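The House at Kokirel

Roksolana drove up in March to help her aunt's old neighbour sell the house. Stelios had lived there 26 years and had packed four boxes.

"That's the lot?" she said.

"The rest can go with it."
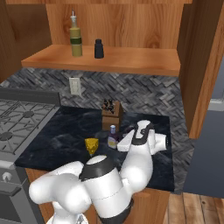

The Kitchen

He made tea and they went through the agent's letter. Settlement was in six weeks. He read the page twice and put it under the sugar.
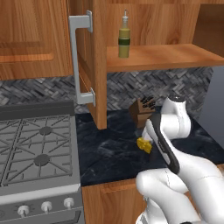

Stelios wanted to talk about the lemon tree. He'd planted it the year Halia was born and it had never fruited on the north side. Roksolana looked at the knife block on the dark counter and asked if he was taking that, at least. He said his daughter had knives.

They carried the boxes out to the ute. It had started to rain a bit.

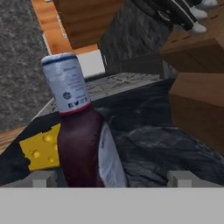 He went back for his hat and was gone a good while. When he came out he had the hat on and a lemon in each coat pocket.

"South side," he said, and got in.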